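Kitchen Robot Tips: What I Learned When Mine Let Go

Hajar Lamrani, October 2024

I've been running an arm over my worktop since March, and for most of that time I'd have told anybody who asked that it was the easiest thing in the kitchen to live with. Then it dropped a full jug of batter down the front of the units (mine were clean that morning, of course) and I spent the evening on my knees with a bucket, thinking quite hard about what I'd done wrong. So these are my tips, in no special order, with the mistakes left in!

Find out what your gripper does when the power goes. I'd assumed the fingers would stay shut. Mine go slack, and the Hubmann manual does say so on page 59, which I'd never got to. We had a flicker on the mains, the lights dipped, and down went the jug. Ask before you buy, and if you've already bought, try it with a rolled tea towel in the fingers and switch off at the wall. Keep your own hands and feet well clear while you do it.

Don't trust a cleared fault. The screen came back with error 3411 and I pressed the button to clear it, as you do, and the arm carried on with the job as though it still had the jug. It went all the way over to the tin and poured nothing! If I'd been wiping up underneath it would have caught me on the head. Now I hit the stop, move everything out of the way, send it home on slow, and only then start the job again.

Hot water is a job for you. I know the Gramari people show theirs pouring tea and very pretty it looks, but after the batter I thought about what else might have been in that jug and went a bit cold. Fill the kettle yourself, pour it yourself, and park it outside the arm's reach while anything is moving. The same goes for knives, glass you're fond of, and anything else you'd hate to see knocked or squeezed by mistake.

Grip things by the handle or loop if they've got one, and check the fingertips for grease. Mine had a film of butter on them that I couldn't see, only feel. Washing-up liquid on a damp cloth, then a dry one, and never spray anything straight at the joints. My neighbour Ela did that with her Pletis and it cost her a new wrist cover.

Slow it down near the edge of the counter. I've got mine set to 4 for anything within a hand's width of the front, and yes, it takes an age, but I put the radio on.

Last one, and it's a dull one. Write down your error codes with what you were doing at the time. I keep a pencil and an old diary in the tea towel drawer, and when I rang up about the jug the girl on the phone spotted that I'd had 1161 twice the week before, both times when lifting something from one end. That's a balance warning, she said, and I should have been picking up nearer the middle.
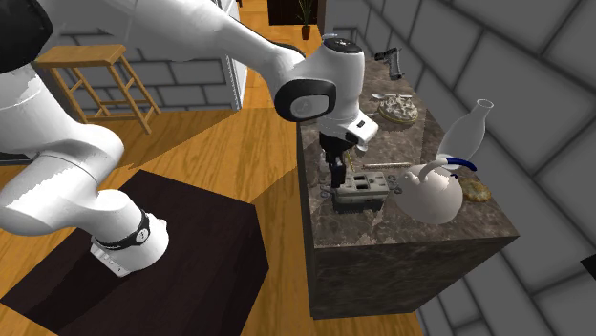
I've gone back to batter since, by the way, in a smaller jug and half full, with the mat rolled up and put in the hall first.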